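5.3 Washing printed shirts

1. Turn the shirt inside out and close any zippers in the load.
2. Set the dial to Delicate and the spin to 550. Do not use 1000 for printed cotton.
3. Add detergent to the left drawer. Leave the softener drawer empty.
4. Press Start.

Note: On Drallero models with a Quick cycle, the wash takes 14 minutes.

Caution: Do not wash prints at 60 degrees. The ink may crack.
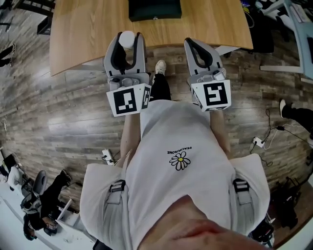
Photo: Harvey Perron / Starkside

Dry flat, away from direct sun. See 5.4 for ironing.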